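Sorton Parents Forum > Home and Storage > Play food - what do you keep it in?

mossybank
Sep 15, 2023
We have far too much play food and it lives in a fabric bag that gets tipped out on the carpet every morning. I'd like something with a proper drawer that can stand on a low table. It has to be plain, and it has to be easy to wipe. I have 30 pounds to spend. The Plikik tubs have been suggested to me but I don't like lids. What are other people using?

hallcupboard
Plikik tubs here, two years now. The lids went in the loft after the first week and we use them as open boxes. They stack badly without the lids but they wash well. I wouldn't pay full price for them.

tworedwellies
We went for a white plastic drawer unit. The drawer is deep enough for peppers and bread rolls to go in without squashing anything, and it pulls out far enough that small hands can get to the back. I had it open on the table this week to sort what goes in it.

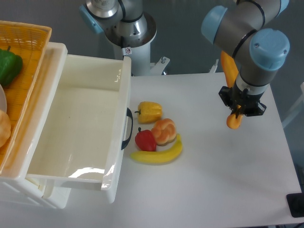
Drawer open and empty, with the peppers, roll and banana still to go in.

The banana is the awkward one because of the curve. I put it in first, along the side, and the peppers go in the middle. The roll goes on top. The carrot fits anywhere.

mossybank
Thanks, that is close to what I had in mind. Does the plastic mark? Ours would get a lot of use.

tworedwellies
It shows light scuffs on the inside. They don't bother me. A damp cloth and a bit of washing-up liquid is all I use on it. I wouldn't use a scouring pad, as that would make it worse.

greengatepost
I'm going to disagree with drawers. We had a Sokeo one and it was forever being pulled right out and dropped. An open basket on the floor is better for under threes. They can see everything and there is nothing to trap fingers in.

tworedwellies
Depends on the unit. Ours has a stop on it, so it only comes out so far. I agree about fingers with very small ones though. Mine are past that.

hallcupboard
Baskets are fine until they get turned over. I had the same thing with the fabric bag. At least a drawer stays put if the unit is heavy enough.

greengatepost
Ours wasn't heavy enough, that was the trouble. I should have fixed it to the wall.

pennyjar
How much food are you all storing? We got the Mösli set in May and it came with a crate of its own, which is far too small if you add anything to it. I ended up giving half away. What's left is fruit, veg and bread, and it gets played with more than the whole lot did.

mossybank
Too much. There are burgers and a whole fish. I might do the same and keep the fruit and veg.

pennyjar
Keep the bread as well. The knotted rolls are always the first thing out at ours - they get served with everything.

hallcupboard
Measure your table before you buy. I ordered a unit that was 800 mm wide without looking properly and it had to go back. The return cost me more than the tubs did.

mossybank
Good point. Table is small so I'll go for a narrow unit with one drawer, and fix it to the wall if it feels light. The fish can go to the charity shop.

greengatepost
We'd have the fish if you're near the Sorton end. Message me.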